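Tadel工作相談室 > ロボット・自動化 > 保守と調整

双腕セルの左グリッパだけ、つかむ位置がだんだんズレてきます

投稿者:ねじなめ太郎

こんにちは、いつもは3Dプリンタの板にいる者です。今回はロボットのほうで相談させてください。

卓上に双腕のアームを据えて、ペンケースからペンを出したり戻したりする動作を繰り返させています。両腕とも先っぽは平行グリッパで、指が2本のやつです。制御ソフトはZoëga、据え付けと最初の調整は自分でやりました。

で、症状なんですが、朝イチで原点合わせをした直後はすごく調子がいいんです。細いペンでもスッとつまめます。ところが繰り返し回数が200回を超えたあたりから、左のグリッパだけ下りる場所が奥のほうへ寄っていきます。ひどいときで4ミリ。太いマーカーならまだつまめるんですが、細いペンだと指の先がかすって、ケースの中で転がして終わりです。右はなんともありません。同じ動作を同じだけやらせているのに!

やってみたことを書きます。

左の原点の取り直し。直ります。が、しばらくするとまたズレます。
左手首の関節の値の確認。原点姿勢で朝は754なのに、ズレてから見ても754のままです。ここがいちばん気味が悪いところで、ソフトの上ではズレていないことになっています。
指先の掃除。変化なし。
速度を落とす。ズレ始めるのが遅くなった気もしますが、気のせいかもしれません。

手首の中のギアがへたっているのかと思って交換部品を調べたら、値段を見て画面を閉じました。買う前に疑うところがあれば教えてください。ちなみに机は普通の作業机で、アームは台ごとクランプで留めてあります。天気や時間帯とは関係なさそうです。

回答者:zider_kk

原点が狂ってるだけでは? 動作の最初に毎回原点合わせを入れれば終わりです。うちはそうしてます。あと机が安物だとたわむので、定盤に載せ替えるのがおすすめ。

ねじなめ太郎さんの返信

ありがとうございます。毎回の原点合わせは考えたんですが、1回ごとに待ち時間が入るのがつらくて……。それと、原因がわからないままフタをする感じになるのがちょっと怖いです。定盤は置く場所も運ぶ腰もないので、最後の手段にとっておきます。

回答者:Thiện Giáp

こんにちは。うちもよく似たセルの面倒を見ていて、まったく同じ目に遭ったことがあるので長めに書きますね(長文になる癖があります、すみません)。

先に結論っぽいことを言うと、ギアを買うのは待ってください。関節の値が変わらないのに先端だけ動いているなら、疑うのはエンコーダの外側です。つまり、手首の出力側からグリッパの指先までのあいだのどこかがガタついているか、押されたり引っぱられたりしている。内側が歯飛びしているなら、もっと派手に、いきなりズレることが多いです。少しずつ奥へ寄るのは、ネジのゆるみかケーブルの引っぱりの出方だと思います。

で、私のところの犯人はケーブルでした。グリッパの上から出た黒い太いのを、アームの上を越える大きな輪にして戻しているんですが、この輪の大きさと固定の仕方でかなり変わるんです。輪が小さすぎると手首を曲げるたびにグリッパの頭を後ろへ引きます。逆に余らせすぎると、今度は重みと揺れで同じところをこじります。太いケーブルって思ったより力が強くて、バネを1本余計につけて動かしているようなものなんですよね。
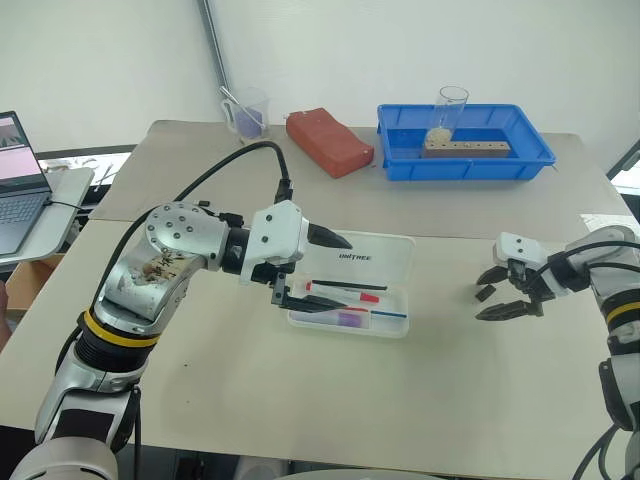
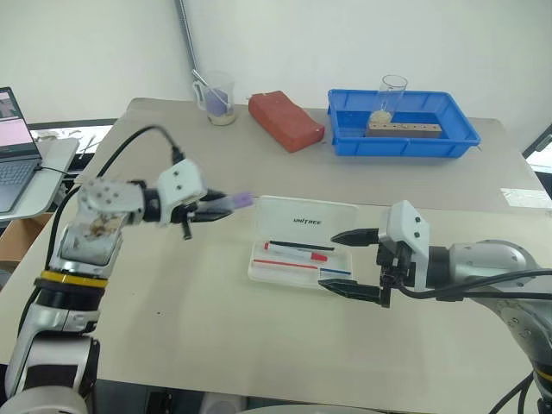 輪の高さを決めるときは、電源を入れて保持させた状態で、作業でいちばん手首を曲げる姿勢にします。原点姿勢で決めてしまうと失敗します。私は最初それをやりました。原点ではきれいにふわっと浮いているのに、ペンケースの手前まで腕を伸ばすとピンと張っていて、そりゃズレるわという話でした。

ケーブルの根元側はアームの節に面ファスナーのバンドで留めています。結束バンドはやめたほうがいいです。締めすぎてケーブルの動きが死ぬし、直すたびに切ることになるし、切るときに被覆までいったら泣きます(いきました)。うちはGurnikという店で買った幅の広いバンドを使っていて、指が1本入るくらいのゆるさで巻いています。

次にネジです。グリッパを手首に留めているネジを、いったん全部ゆるめて、対角の順に少しずつ締め直してください。1本だけ増し締めすると、箱がわずかに傾いた状態で固まります。傾きは箱のところでは見えないくらいでも、指先まで行くと立派なミリ単位になります。ゆるみ止めは弱いタイプを米粒より少なく。強いのを使うと次に外す人が(たぶん自分が)困ります。締め終わったら、グリッパの箱とネジの頭をまたぐように油性ペンで細い線を引いておきましょう。線が食い違っていたら回っている、とひと目でわかります。

それから指そのもの。指の付け根のネジも見てください。電源を落として、指先を横からつまんでそっと揺すると、ガタがあれば手に「コト」ときます。右と左で交互にやって比べるのがコツで、左だけ触っていると、そのうちどれもガタに思えてきます。

切り分けの順番ですが、私ならこうします。

まず何も直さずに、左のケーブルの輪を手で軽く持ち上げて、指先が動くか見る。電源を入れた保持状態でやるので、もう一人に非常停止のボタンのそばにいてもらってください。腕の届くところに顔を入れるのはなしで。輪を持ち上げただけで指先が動いたら、もうほぼケーブルです。

動かなかったら、ネジの線を引いて(締め直す前に引くのが大事)、いつもの動作を100回やらせて、線の食い違いを見る。食い違っていればネジ。

どっちでもなければ、アームの台のクランプです。机にマスキングテープを貼って、台の角に沿って線を書いておくと、台ごと滑っているのがわかります。zider_kkさんの机の話も無関係ではなくて、うちでも一度、机の天板の裏でクランプの当て板が斜めになっていたことがありました。ただ、台が丸ごと動いていたら、ペンをつまむ位置だけでなく戻す位置も一緒にズレるはずなので、そこを先に思い出してみてください。

ペンケースが逃げているというオチもあります。透明のケースって底がつるつるで、指がフチにちょっと当たるだけで机の上をすーっと行くんですよ。しかも開けたフタが後ろにあるので、軽いわりに重心が後ろ寄りで、押されると変な回り方をします。これも机に角の印をつけておけばすぐわかります。奥へ寄るのがグリッパで、ケースは動いていない、というのは確かめました?

原点の取り直しで直るという点だけ、少し引っかかっています。外側がズレているだけなら、原点を取り直しても数値は変わらず、ズレたままになりそうなものです。原点合わせのとき、左腕を一度まっすぐ上まで持っていく動きが入っていませんか。入っているなら、そこでケーブルの輪がほどけて元の形に戻って、「直った」ように見えているのかもしれません。

ねじなめ太郎さんの返信

ものすごく詳しくありがとうございます!! 読みながら現物の前で変な声が出ました。

原点合わせ、入ってます。上まで伸ばす動き。で、教わったとおり家族に非常停止の係を頼んで(ボタンの横で真剣な顔をしてくれました)、保持したまま輪を持ち上げてみたら、指先が手前に動きました。目で見てわかるくらい動きました。輪の根元側のバンドが、動かしているうちに節の上をちょっとずつ手首と反対のほうへ滑っていたみたいです。そのぶん輪が縮んで引っぱる、と。右はバンドがネジの頭に引っかかっていて滑らなかったようで、そこは完全に偶然でした。

あと、ケースが動いていないかは恥ずかしながら確かめていませんでした。印をつけてみたら、こっちもわずかに動いていました。犯人が二人いたことになります。ケースの底には滑り止めのシートを敷きました。

バンドは幅広のに替えて、下に薄いゴムを一枚かませてあります。今のところ400回まわした、と言いたいところですが、まだ100回です。細いペンもつまめています。ネジの線も引きました。続きはまた書きます。

回答者:Thiện Giáp

よかったです! 滑るバンド、うちのと同じですね。ゴムは油がつくとかえってよく滑るようになるので、巻く前に節のほうをアルコールで拭いておくといいですよ。それと、輪を決め直したなら原点も一度取り直して、そのあと教示した点を左だけ確認してください。引っぱられた状態で教えた点が残っていると、今度は手前にズレます。私はこれで半日つぶしました。

回答者:はんだ猫

横から失礼します。同じ症状の右腕版で悩んでいた者です。バンドを見たら、うちは滑っているどころか外れてぶら下がっていました。ゴムの厚みはどのくらいのを使われましたか?

ねじなめ太郎さんの返信

自転車の古いチューブを切ったものなので、厚みは測っていません、すみません。ハサミで普通に切れるくらいのやつです。角を丸く切っておくとめくれにくいです。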